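Print this page
E-mail to a friend

How to Clean Up a Scratched White Tabletop

My kitchen table came from my aunt Marisol, and by the time it reached me it had seen thirty years of homework, pie crusts and one very determined nephew with a fork. I love it to pieces, and I've brought the top back twice now, so let me walk you through how I do it (it takes most of a Tuesday afternoon at my pace, with coffee breaks).

You'll want dish soap, two soft cloths, baking soda, masking tape, a small can of white touch-up enamel, a fine artist's brush and a few sheets of 500 grit sandpaper. This is for painted tops only, so please don't try it on stone or glass!

Start by washing the whole thing with warm water and a squirt of soap. Go over it twice, and do the edges too, where the jam hides. Dry it well and look across it with your eyes down low near the surface, toward a window. Scratches you never noticed will show themselves, and I put a bit of tape next to each one so I can find it again.

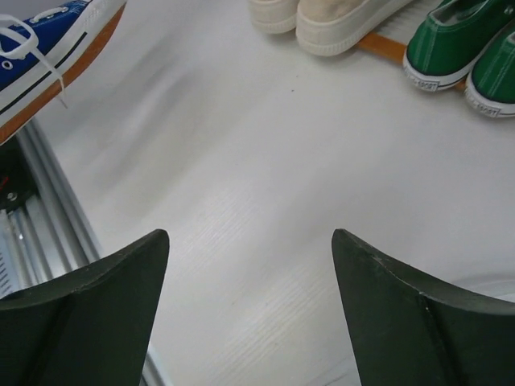

For stains, mix baking soda with just enough water to make a paste like toothpaste. Dab it on, leave it for ten minutes, then wipe in small circles with hardly any pressure. Coffee rings usually give up on the first try. Berry stains are stubborn and may want a second round, or even a third if you've been making jelly like me.

Now the scratches. Fold a little square of the sandpaper, wet it, and rub along the scratch until your fingertip slides over without catching. Wipe away the dust and let everything dry. Load your brush with less enamel than you think you need and lay it down in the groove, keeping off the good paint on either side. Two thin coats, with four hours between them, will look a lot nicer than one fat one.

Leave it alone overnight, and then sand the repair very lightly so it sits level with the rest. I keep hot pans and tablecloths off mine for a week. If the white you bought turns out a shade too bright, a drop of cream enamel stirred in will warm it up.

Print this page
E-mail to a friend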